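The job at Foltton paid two dollars over what I'd been making at the bakery, and the ad said "laundry trainer," so I figured I'd be teaching people how to fold. I'm good at folding! I folded for a hotel for six years. I can do a fitted sheet in the air without a table, and I brought that up in the interview like it was a college degree.

The student was a robot arm. Everybody in the building called it Mavo, which I guess was the project name, but it stuck to the arm too. My desk was next to it, and next to my desk was a rolling bin of white hand towels, and that was pretty much the whole office.

My first week I talked to it the way you talk to a dog at the vet. Good job, almost, oh no, okay, pick it up again. The engineers were polite about this. One of them asked me to write down how I folded a towel, every step, and I wrote "fold in half, fold in half again, done," and handed it back feeling pretty efficient. She read it and asked me how I knew which part was the corner.

Well, I looked at the towel. It was in a heap. I didn't know how I knew! I stood there with my hands out, grabbing corners and dropping them and grabbing them again, trying to catch myself doing it. I went home that night and did it with my own dishrags until my husband asked if everything was all right at work.

By the second month I had 398 towels on my tally sheet. I kept the sheet because they paid me to keep it: one line per towel, a check if it got folded, a dash if it didn't, and a space for remarks. My remarks got long. "Picked up two towels, folded them as one, seemed pleased." "Let go early." "Let go late." "Folded it beautifully and then set it down half off the table, and down it went." An engineer told me I should keep "seemed pleased" out of the data, and I said fine and wrote it smaller.

The goal was to reach 400 before the people from Ocampo came to visit. Ocampo ran linens for a bunch of big hotels, and they had money, and everybody ironed their shirts that day, me included. There were five of them. They'd brought a plastic bag with their own towel in it, which I thought was sneaky and also exactly what I would have done.

It was a blue towel. Thick, with a fringe. Mavo had never met a fringe in its life.

The arm came down and took hold of a little pinch of fringe, very gently, and lifted, and the towel hung there by a few threads, turning. Then it folded the air next to the towel. It really did! It made the whole motion, out and over and down and smooth, nice as you please, and the towel just rode along on the side like a kid holding on to a shopping cart. I wanted to crawl into the bin.

The oldest of the Ocampo people asked me how long it would take me to do that one. I said I'd rather not. She said please. So I did it, and it took about as long as a sneeze, and I have never felt so bad about a good fold.

They left before lunch. I wrote up the visit on the sheet, one line, one dash. For the remark I put "Fringe."

After that things got quiet. Half the engineers moved across the hall to Jadik, the other project, where an arm was learning to load a dishwasher. I went over there sometimes on my break. It could do plates. Plates it did all day long, slick as anything. Then somebody would hand it a colander and it would go very still, and I'd stand there with my coffee feeling for it. 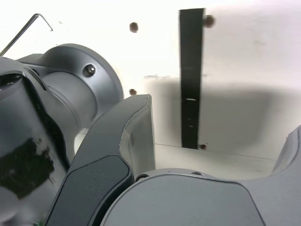 So can a machine do the laundry yet? It can do a piece of it, the same towel on the same table with a person close by, and the rest of the laundry is still yours.

I told my sister that on the phone and she was disappointed. She has four boys. She'd been telling people I was going to bring one home.

I stayed on through January. They bought towels in every color, and fringed ones, and a horrible stiff kind that smelled like a tent, and I started a new sheet. One afternoon, with the radio going and most of the lights off on the Jadik side, Mavo took a green one out of the heap, missed the corner, felt its way down the edge, found it, and folded the thing in half and in half again. It was crooked. My old boss at the hotel would have shaken it out and made me start over.

I put a check. In the space for remarks I wrote "seemed pleased," regular size, and I pushed the bin in a little closer and waited for it to reach for the next one.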